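In Defense of the Slow Fold
by Loukia Antoniadis

My aunt folded everything, dust rags included, and I spent years thinking she was wasting her evenings. I've come around. I now believe dark laundry in particular deserves a big clear table and more patience than most of us give it.
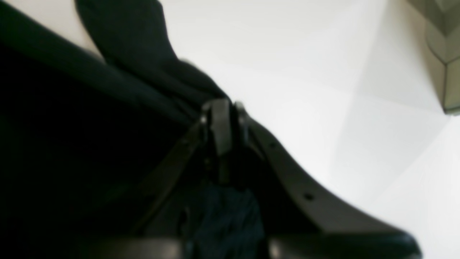
The Branier Household Quarterly, No. 16

Navy and black are the hard ones, you see. Under a lamp at nine in the evening a navy thing and a black thing are cousins at best, and I have put away plenty of mistakes. My neighbor Botond Kun folds his on the bed, against a dark quilt, and I love him dearly, but I don't know how he finds the hems.

Give me a white table any day! Stretch the cloth out long, holding both ends, and every ripple shows itself.

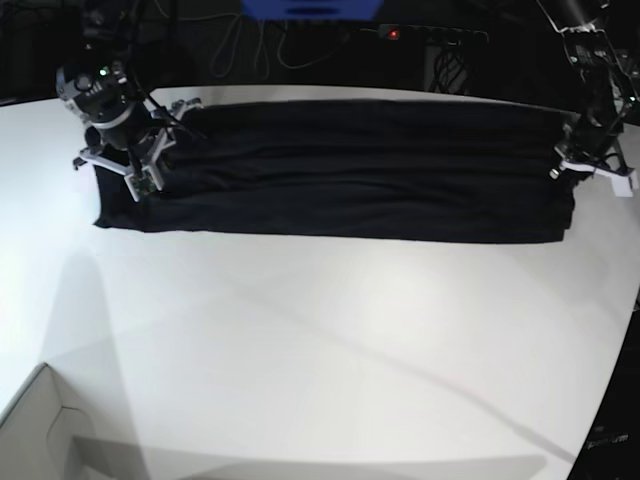 The floor is another matter

I'll admit that I have folded on the floor, beside the power strip with its little red switch glowing, cable looping wherever it pleased. My knees objected. A floor collects things, and a clean shirt laid among them never feels quite clean to me afterward.

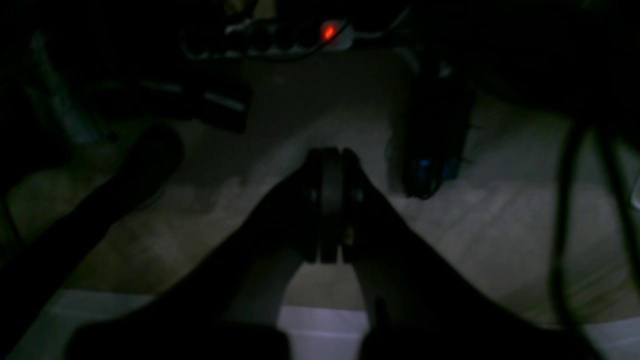
Let it hang a minute

People rush the middle part. Take the top edge by its two ends, pull it straight, and let the rest tumble down however it likes (it will look a mess, and that's fine). Then lower it gently and start your fold from the straight side. I do 12 pieces a night this way, with the radio on, and I wouldn't trade it for a faster method.

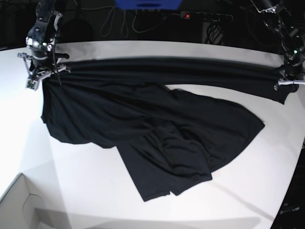 Top edge pulled straight, the rest still rumpled.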